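The table at Dredgate had been specified for outdoor use, four persons, glass top, round. Su-chen Chuang had kept the sheet that came with it. The sheet gave a load limit and said nothing on the subject of work.

She worked there anyway. Her laptop ran the Amix tables, 1454 rows, of which 1054 had been checked against paper by the time the light moved off the trees. Yung-ching Kwok had the remainder. He read the part number, she read the quantity, and if the two agreed they went on to the next row. If they did not agree, the row was marked and they went on to the next row.

"Nuson, nine hundred," he said.

"Nine hundred."

"Yang, two."

"Two what?"

He checked. The unit column was blank. It had been blank in February as well, when the previous clerk left, and the row had been carried forward each month with the same value and the same gap. Su-chen marked it.

They stopped at row 1100 and closed both machines. The procedure for a break was that the lids went down first and the drinks came out after. It had been written following an incident with soup. Kwok brought a mug from the kitchen and set it on the glass. Su-chen brought the bottle on the pink plate, the one with the fluted rim, and put it down within reach of both chairs.

"Is that for the table?" he said.

"It's for later."

He turned his head to read the label, got as far as the fine print, and gave up. He hung his jacket on a chair. The air was still and the trees stood upside down in the glass.

"Two what, do you think?" he said.

"Pallets. Boxes. It could be two of the thing itself."

"Someone would know."

"Someone did know. She left in February."

He considered this for the length of the mug. The remaining rows would take some two hours if the units were all present, and longer if they were not. He did not raise the matter of the units again. She asked him whether he had the page for 1101, and he said it was indoors, on the printer, and that he would get it in a minute.

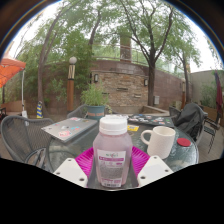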